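Kusta (gripper project)

Kusta is a pair of hand-held robotic grippers built in a shared workshop in Ukaldale by Kęstutis Koppel and Nest Lloyd. The grippers are held by a person, one in each hand, and are meant to gather examples of household handling for a robot arm. No arm has yet been completed.

Design

Each unit has a hand grip, a linkage that drives the jaws, and a perforated metal plate on top. A cable runs from each gripper. The builders' notes put the parts cost at $100 per gripper, a figure that leaves out machine time and the 11 rejected linkages – a common omission in hobby budgets.

Tasks

Trials use small objects, compartment trays and pieces of cloth. Cloth is often chosen for such work because it changes shape when gripped, though a person doing the gripping makes it look easier than it is. A claim of 100 successful folds in a row appeared on the project page in November. It was removed after Dufour, a workshop newsletter, asked how a success had been defined.

Reception

Prukodine, a builders' forum, carried a thread of 19 replies on the project, most of them about the linkage. Several doubted that recordings made by hand would carry over to a motorized arm with different reach and speed. Koppel called the objection fair. Lloyd has said the answer will have to wait for the arm.
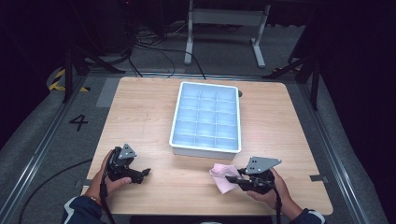 Two hand-held grippers in use at a table, the right one holding a pink cloth near a compartment tray.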